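# Teaching by remote: the questions I keep getting

I look after the two-arm bench at Skultatlow, and most of what lands in my inbox is the same handful of questions. So I've written the answers down — pester me if yours is missing.

**Do I need to know how to code?**

No. You move the controls, the arms follow, and the computer records it. Juwita Goh had never written a line of code when she started with us, and her recordings are some of the tidiest we've got.

**Is it better to push the arms about by hand?**

For a slow job like putting a lid on a tub, I quite like doing it by hand! You feel the weight of the thing. For hammering I'd go remote every time, partly to keep your fingers well away and partly because your own hands end up blocking the cameras.

**How long is one session?**

I book people in for 20 minutes, then a proper break. Your wrists will tell you why. Most people manage 11 decent goes in that time, fewer on their first day.

**How many goes does a task need?**

It depends on the task (sorry, I know). Our folder for the hammer job, which we call Canard, has 157 in it as of 8/28/25, and I'd still like more where the block starts at an awkward angle.

**Which arm should hold the hammer?**

Either. We want both in the recordings, so swap when you feel like it and write down which one you used. Keep the spare gripper open and out of the way unless you've got a use for it.

**What does the hammer task look like on the bench?**

Hammer, pine block, marble-look floor, and the little stand with the mint-green top towards the back.

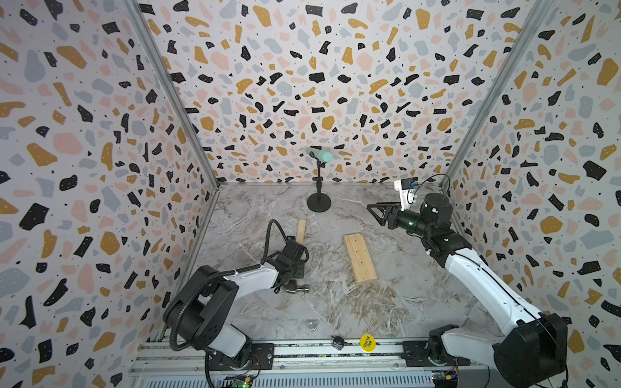
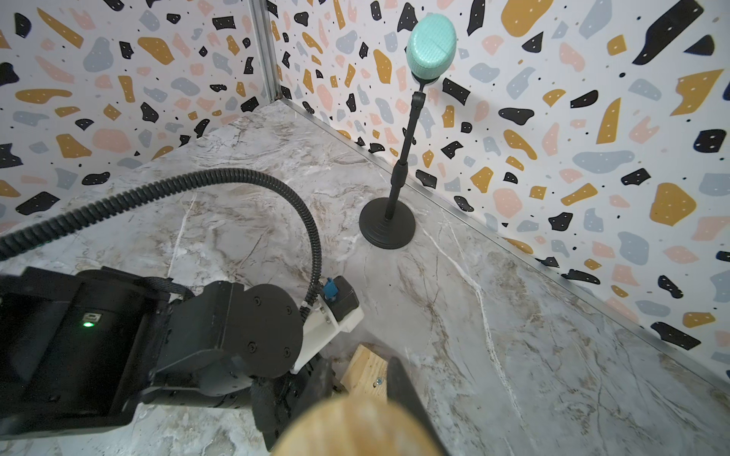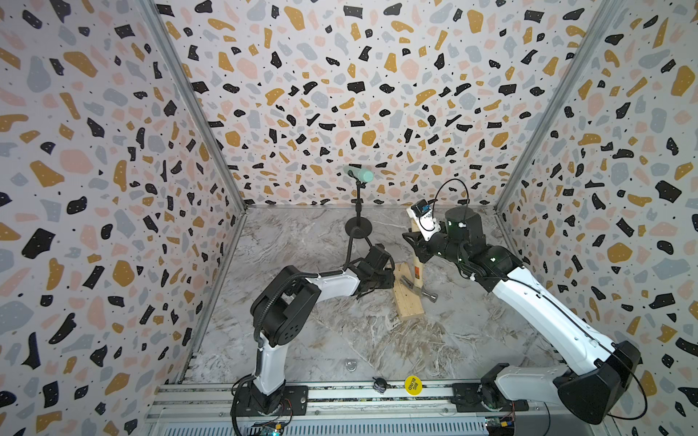
Grip the handle well up and bring the head down gently the first few times. A death grip near the head makes the whole swing go stiff, and you'll be fighting it for the rest of the session.

**I made a mess of one. Shall I delete it?**

Please don't! Mark it as a miss and carry on. Keerthana Marar sorts through them later, and a fumbled pick-up that you then put right is often worth keeping. The only ones I bin are those where somebody stopped halfway to answer the phone.

**Why does the arm lag behind me?**

There's always a tiny delay. If it gets bad, let go, wait for the arms to settle and restart the Ghauri program. If you've restarted it 4 times and it's still dragging, give up and come and find me.

**Can I bring my own task?**

Yes, and I'd love you to. Send Zoltán Bozsik a few lines on what you'd like to try and what objects it needs. Nothing with liquid in it, please, and nothing heavier than the hammer.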